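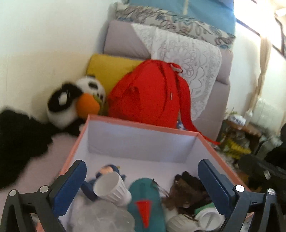 A white ribbed cup in an open box with a salmon-pink rim.

Priltura opens cup return program in Dusham

DUSHAM, May – Priltura, the tableware rental company, is starting a return program for reusable cups in Dusham. In the first stage, 47 cafes and canteens will take part.

Guests pay a deposit at the counter and receive it back at any participating place. The cups are then washed at the Burker facility, which can receive returns until 18 hours after closing time.

"Many small cafes told us they have no space for washing," said Jaruwan Nuchit, program manager at Priltura. "With this service they need only one shelf."

Each cup is planned for 200 uses. Cafe owners can join without a fee for the first two months.

Owners who wish to register may write to Zyanya Zamudio at the Priltura office on Bhat Street. Press questions are also answered there.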